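Hand-held gripper demonstration

Hand-held gripper demonstration is a way of teaching a robot arm to handle everyday objects by having a person do the job first, with a gripper held in the hand and a camera fixed to it. The camera sees the fingers and whatever lies in front of them, much as it would if the same gripper were mounted on an arm, and so the recordings can be used to train a control policy without a robot ever having been in the house.

The method is an old friend of anyone who has tried to work with cloth. Fabric has no fixed shape, it hides its own edges, and a shirt dropped twice on the same bed will hardly ever land the same way. Writing rules for it is slow and rather discouraging work, whereas most people can pick up a sweater while thinking of something else entirely.

The Rurkville study

One of the better known small studies was carried out in Rurkville by Yee-man Chou and Bogdan Mazurek, and written up on July 8, 2021 under the title "Dark Cloth on Bright Bedding." The two had noticed that policies trained on tabletop recordings did poorly in bedrooms, where the surface is soft and gives way under the fingers, and where there is usually a good deal of other clothing lying nearby. They gathered 112 demonstrations in ordinary homes and compared them with an equal number made on a laboratory bench.

The home recordings gave the better policy on beds, and by a comfortable margin, though the bench policy kept its lead on flat, hard surfaces. Chou and Mazurek also found that black garments were the most troublesome, as their folds show so little shading that the grasp point was often placed too far from the edge. Eckhard Ackermann later repeated the comparison with the Tsakiris cloth set and reached much the same result, with a smaller gap between the two policies.

Practice

Demonstrators are generally asked to begin with the jaws open, to approach slowly, and to keep the fingertips in view. Quick turns of the wrist smear the picture, and such stretches may be trimmed or given less weight in training. Opinions differ on the free hand. Shih-chieh Tsai prefers to leave out any recording in which it comes near the cloth, while Mazurek kept them, feeling that people do help themselves along in real life and that a policy ought to put up with it.

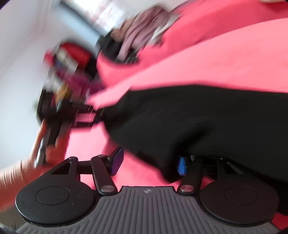
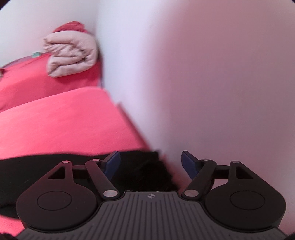
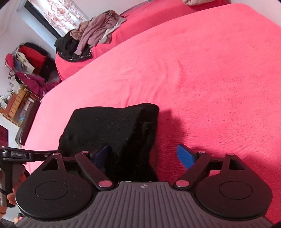
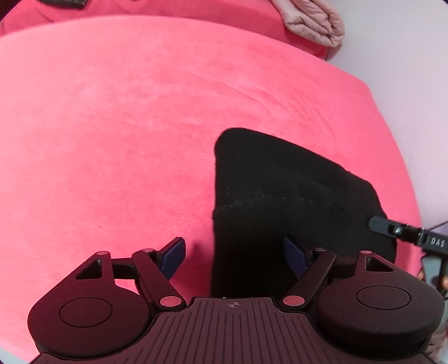 Views from the camera on a hand-held gripper, with black fabric on coral-pink or pink bedding.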